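Closing the file on the Costigan smoker

28 April 2021

The refund from Lasolach posted to my card this morning, so I can write up the whole thing in order.

In October I ordered a Costigan offset smoker through the Lasolach online store. The listing said "in stock" and gave a lead time of 12 business days. The card was charged the same night. A tracking number arrived two days later and never showed a scan. After 20 business days I opened a ticket. The reply said the unit was at the Tarnum warehouse and would move "shortly." I asked which carrier. The ticket was closed without an answer.

I opened a second ticket and attached the order confirmation, a screenshot of the listing and the card statement. A different agent told me the smoker was made to order and that the sale was final. Neither statement appeared on the listing or in the terms I had saved. I save the terms page for any purchase over a few hundred dollars. It prints to PDF fine.

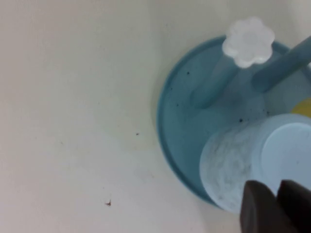 Blue dish on an off-white surface.

I sent a written cancellation by email and by certified mail. The letter gave the order number, the promised ship date, the amount, and a deadline for the refund. I left out everything about the phone calls. I had no record of them beyond my own notes, and the dates in my notes were incomplete.

The deadline passed. I filed a dispute with the card issuer under "merchandise not received." Lasolach answered with the dead tracking number as proof of shipment. I sent back the carrier's page showing a label created and no package accepted. The issuer asked for one more copy of the listing, then ruled for me.

Before ordering I had read the store's reviews, which were mostly good. Sorted by newest, they were mostly complaints about Tarnum shipments. I had not sorted them.

I still need a smoker. A local dealer has a Panda on the floor, smaller than the Costigan, with a thinner firebox. I measured the grate on Saturday and it will hold one brisket.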